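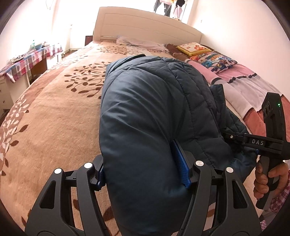 Quilted jacket laid across the bed.

How to Fold a Puffer Jacket for Storage
By Imogen Stockdale
Wednesday, July 31, 2019

A quilted jacket takes up more closet space than any other garment of its weight. Most of the volume is air held in the baffles. The method below reduces it by folding and slow pressing, without a vacuum bag, and works for down and synthetic fill.

What you need
A bed or other flat surface wider than the jacket with the sleeves out
A breathable storage bag (the Witard medium fits most adult sizes)
A dry cloth

Before you start
Wash or spot clean the jacket according to its label. Let it dry completely. Damp fill clumps in storage and the clumps are hard to break up later. Empty all pockets, including the inside ones.

Step 1. Close the main zipper to the collar. Fasten any snaps or cuff tabs. An open zipper will catch on the shell fabric once the jacket is under pressure.

Step 2. Lay the jacket face down. Smooth it from the collar toward the hem with the flat of your hand. Wipe off lint with the dry cloth.

Step 3. Fold each sleeve straight across the back at the shoulder seam. The cuffs should overlap near the middle. If a sleeve springs out, press the air toward the cuff and fold again.

Step 4. Fold both sides in by a third. Keep the edges parallel.

Step 5. Roll from the hem toward the collar. Stop every few inches and lean on the roll with your forearm until the air is out. Tuck the hood around the finished roll if there is one.
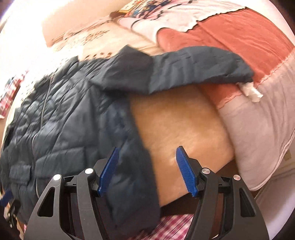
Navy jacket, crumpled and folded over itself, beside a tan padded item and coral fabric.

Sorting a mixed pile
Separate padded items from flat fabrics first. Work on one padded item at a time and move the rest to the far side of the bed. Thin fabrics can be folded flat and stacked in the same bin, under the jackets. Do not put anything heavy on top of a rolled jacket.

Storage
Keep the bag in a dry closet, off the floor. The Grulum 86 bin holds 3 rolled jackets on their sides with the lid closed. Take each jacket out in March, shake it, and leave it on a hanger overnight before rolling it again.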